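Gurotix two-arm laundry station

Equipment page, last revised Nov 18, 2019
Prepared by Telma Bravo, applications engineering, Fluvville

The Gurotix station is a bench-mounted pair of arms for handling soft goods at table height. It is sold to laundries, garment finishers and teaching labs that want to find out how much of the folding line can be handed over to a machine. The short answer at this revision is: part of it. The sections below state which part.

What the station does

The standard program covers four steps: pick a garment from a pile, find a second grip point, stretch the garment between the arms, and lay it on the table. Folding is supplied as a separate program and is still marked as trial software. Buttons, zippers and turning sleeves right side out are not supported.

Picking works on a single item or a loose heap. The wrist camera is used for the final approach, where the overhead view is blocked by the arm itself.
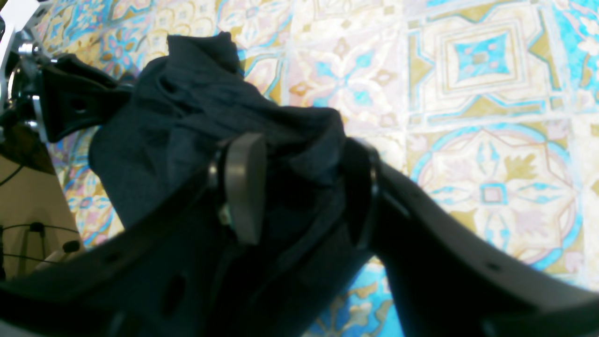 Grip force is set per fabric group. Jersey, terry and shirt cotton have stored values. Heavy denim and anything with a coated surface must be set by the operator, and the values found should be saved under a new group name. Thin linings remain a problem: the fingers tend to take two layers instead of one, and the software does not detect this in all cases.

Dark garments

Dark, matte cloth on a dark table gives poor edges in the camera data. The table covering should differ clearly from the work in brightness. A patterned covering is acceptable and is sometimes a useful test, provided that the pattern stays fixed between runs. It should be pulled flat and clamped. If it moves with the garment, stop the run and clamp it again before restarting.

Test results

The figures in this section come from our long run at the Toledo workshop, which started in May. The run logged 3646 pick attempts on mixed household laundry. Failed picks were retried automatically up to 8 times before the station called for an operator. Most calls came from small items, mainly socks and children's underwear, and from garments that had been pulled inside out.

Laying a long garment out flat takes around 8 seconds from the second grip to release. A person does it faster. The station's advantage, where it has one, is in unattended hours, and only for loads that have been sorted beforehand.

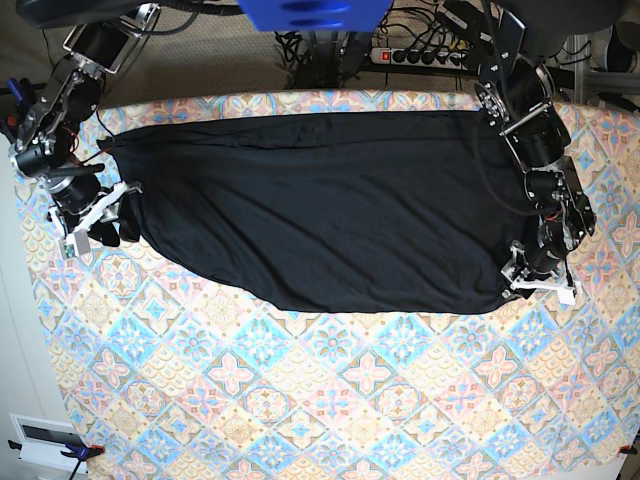

Flatness after release depends mostly on where the second grip lands. A grip near a hem or cuff gives a usable result. A grip in the middle of a panel leaves a diagonal wrinkle that the arms cannot smooth out with the present program. A wiping motion using the side of one gripper has been tried and is not released.

Setup requirements

Rigid table with a clear edge for clamps
Free space above the table for the full travel of both arms
Level floor, with power and data cables routed outside the operator's walkway
Even overhead light, without direct sun on the table
One trained operator within call

Arm calibration should be repeated after any change of fingers. Worn contact pads are the most common cause of dropped cloth and should be checked at the start of each shift. Replacement pads are sold in packs of 2 and must be changed as a pair.

Options

The Zulasside controller can be ordered in place of the standard one. It adds run logging and remote stop, and it accepts grip tables from earlier stations without conversion. It does not change cycle time.

Is it ready for a household?

No. The station needs a fixed table, a sorted load and a person who can clear a fault. In a small commercial laundry those conditions can be met, and towels and plain jersey pieces are a reasonable first job. Fitted sheets should be kept off the station entirely.

Customers considering a purchase may send a bag of their own garments to Fluvville for a trial. Include the care labels and mark any item that may not be stretched. Trial reports list each garment with its number of retries and the grip values used.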